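Leave the Finger Pads Alone 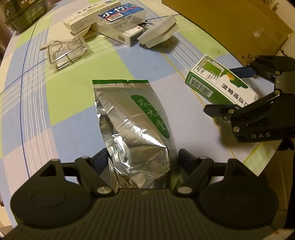
A foil tea bag standing between the blue finger pads, with the second gripper at right.

I have an opinion about finger pads, and it's going to annoy the people who like a tidy maintenance schedule. I think we change them too often, and I think we change them for the wrong reasons.

I look after a pair of hand-held grippers at our shop in Nurnwood. The jaws are black, the pads are blue, and the pads sit on linkage arms that turn on little silver pins. The schedule I inherited said new pads every 30 hours of use, no matter what. So for most of July I was the guy with the hex key and the bag of blue rubber, swapping parts that looked fine to me, and then wondering why the grip felt off the next morning!

Well, the grip felt off because I had just changed the pads. A new set needs to be seated, checked for angle, closed on something soft, and checked again. If one pad leans in a hair more than the other, a stiff carton will forgive you. A foil tea bag won't. It twists, it folds over, and you spend ten minutes blaming the linkage.

That's why I do my checks with groceries and stuff from the medicine cabinet (yes, on a plaid tablecloth, and yes, I've heard the picnic comments). The folks at Avitz sell a nice machined test block, and I own one. It tells me the jaws close. Great. I kind of knew that. A crinkly foil bag tells me if they close evenly, and a medicine box tells me if I'm about to crush a corner. I'd take those two over the block any day of the week.

What I'd spend the time on instead is the pins. There are 4 of them showing on each arm of the gripper I use most, and they get ignored because they're shiny and look healthy. Grab a finger and wiggle it. If it has play, no pad on earth is going to fix that, and I once went through 3 sets of pads before I bothered to wiggle anything. Dumb, but I learned it.

My log is up to 251 entries now, and when I read back through it, the bad days cluster right after pad changes. I know, one shop, one log, one stubborn writer. The Jodach manual still says to go by hours and maybe in a dusty plant they're right. For bench work like mine, I'd say look at the pads, wipe them, check the pins, pick up a tea bag. Change the rubber when the rubber is worn.

I've crossed out the 30 on our schedule and written "when needed" in pen. We'll see how long that lasts before somebody prints a fresh one.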